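Pomus (software)

Pomus is a control and planning program for robots with two arms. It is used mainly for jobs in which both hands hold the same object, such as a tray, a crate or a basket. It takes in camera images and joint readings, works out a path for each arm, and sends position targets to the motor drives. The program was written at the Timlow workshop as a replacement for an older package, Jardine, which planned for one arm at a time.

Background

Jardine treated a two-armed machine as two separate robots that happened to share a base. Each arm had its own plan and its own clock, and a small script started both together. This was good enough for passing things from one hand to the other. It was less suitable for lifting wide objects, as a short delay on one side would tilt the load or pull it out of the fingers. Pomus kept Jardine's file format for describing arms, but the planner and the timing code were written afresh.

Structure

The program has four parts: perception, grasp selection, planning and the control loop. They run as separate processes and pass messages through a shared block of memory. A fifth part, the log reader Tanden, is supplied with Pomus but can be run on a different computer.

Perception combines the view from the head camera with close views from a camera on each wrist. The head view is used to find the object and judge which way it is facing. The wrist views take over near the handles, where the head camera may be blocked by the hands themselves.

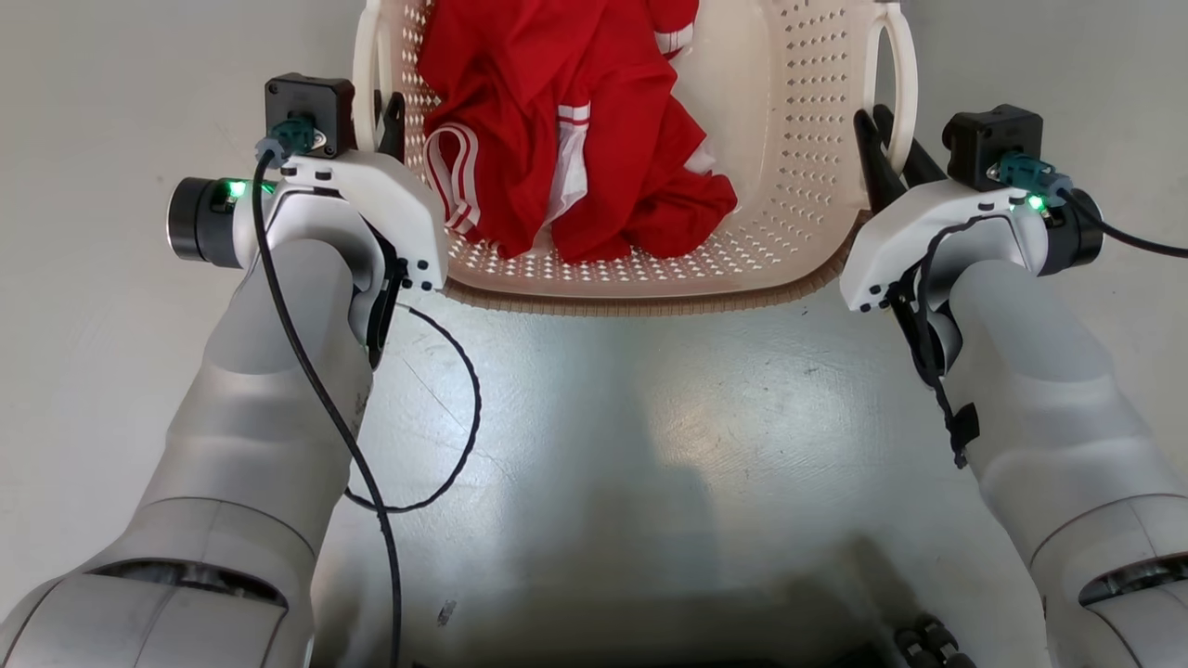 Two arms with a laundry basket held between them, seen from the head camera. A camera module is mounted on each wrist.

Grasp selection looks for a pair of grips and scores them together. A grip that is good by itself may be given a low score if it leaves the other arm near the end of its reach. Up to 11 pairs are kept, and the planner tries them in order of score.

Planning

Once both hands have closed, Pomus treats the arms and the object as a single loop. The planner moves the object and works out the arm positions from it. Small errors remain, because calibration is never perfect and plastic goods bend when lifted. The planner therefore allows the distance between the hands to change by up to 7 mm before it stops the motion.

Soft contents such as clothing are not modelled piece by piece. They are entered as a single weight with an uncertain centre, and the limits on tilt and speed are set from that.

Control loop

Both arms share one clock. If a message from either side is late by more than 10 milliseconds, the two arms slow down together and hold their last safe position. The operator can then resume the motion or send the arms back along the path they came by.

Tools

Tanden shows joint positions, motor currents and camera images on a common time line. Its test set contains 81 recorded lifts, which are played back through the planner before each release. A change that makes any of the recorded lifts fail is held back until the cause has been found.

Limitations

Pomus does not plan for walking or wheeled bases, and the base must stay still during a lift. Clear and shiny objects are often placed wrongly by the perception part. Handles hidden under cloth have to be marked by hand in the head view.

See also

Jardine (software)
Tanden (log reader)
Motion planning
Hand-eye calibration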